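Service Robotics, Unit 6: Can machines do chores yet?
Handout revised 25 Apr 2021

6.1 What counts as a chore
Putting things away is the chore most often proposed as a first market for home robots. For this unit it is reduced to one small object, one open container and one table. A child of three handles it. The Foltdale exercise uses a stitched fabric ball and a cardboard box with an open front. Other household items stay on the table, as they would in a kitchen. Read the exercise sheet before the lab session.
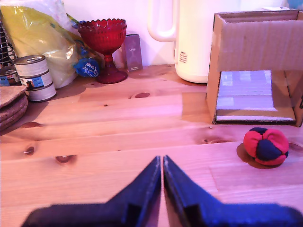
Sivaprasad Joseph

6.2 Stages
Divide the task into approach, grasp, transport, release and check. Log each stage separately. A trial marked only "failed" is of no use in the error analysis.

Approach errors are mostly calibration errors. With a hand-mounted view, the fingertips and the target are seen together, but depth along the approach direction is poorly constrained. Students tend to blame the detector. Check the hand-eye transform first.

A fabric ball has no flat faces and no fixed outline. Seams and puckers change the contact patch from one grasp to the next. Two narrow fingers must close near the widest part of the ball or it may roll out. 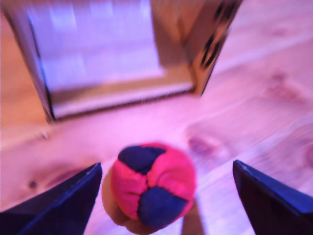 Reading time: 14 min

6.3 Containers
An opening in the front of a box is harder than an opening in the top. The fingers need clearance at the lip and at both sides, and the wrist has to change angle before release. If the ball is let go at the threshold, where it ends up depends on the surface. Wood planks have seams. A sloped card can help or hurt, depending on friction and on which way it leans.

Define success in writing before the first run. "In the box" means the whole ball is past the front edge and at rest. Anything else is logged as a partial.

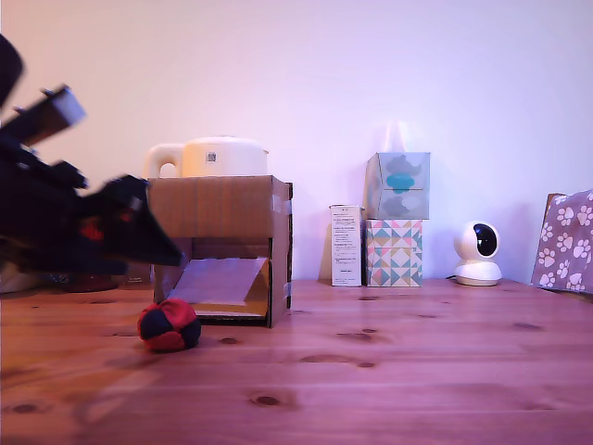
Fig. 6.3. Gripper above the ball, in front of the box opening.

6.4 Reported performance
In the March runs at Foltdale the policy was given 100 trials with the box in its training position and completed almost all of them. It was then given 20 trials with the box rotated, and the completion rate fell sharply. The training set held 741 demonstrations, none with a rotated box.

The Zuserholm shop-floor cell shows the same pattern. Bin loading runs unattended while fixtures hold the parts. When the fixtures are removed, an operator has to stand by. For the purposes of this course, a chore is "done" only when no person needs to watch.

Objects near the container also matter. An arm path that is safe over a bare table may strike something tall, or something resting on the container itself. Include arm links and cables in the collision model as well as the fingers. 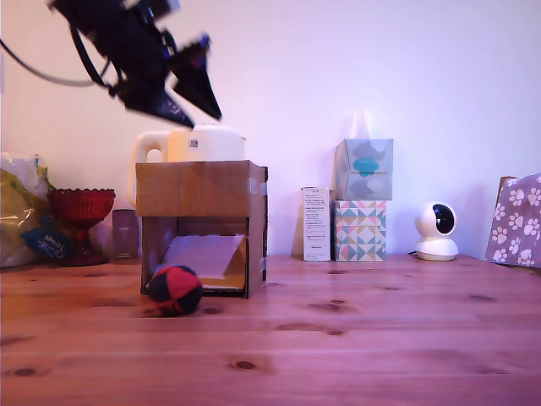

Annamalai objected in last term's seminar that the standard set here is too strict, and that a dishwasher is also loaded by a person and nobody calls it a failure. The objection is fair for fixed appliances. It is weaker for a machine sold as a replacement for the person doing the loading.

6.5 For next session
Read the Clulorside report, sections 2 and 4. Bring a stage-by-stage log for your own trials, with partials marked. State the box pose for every run.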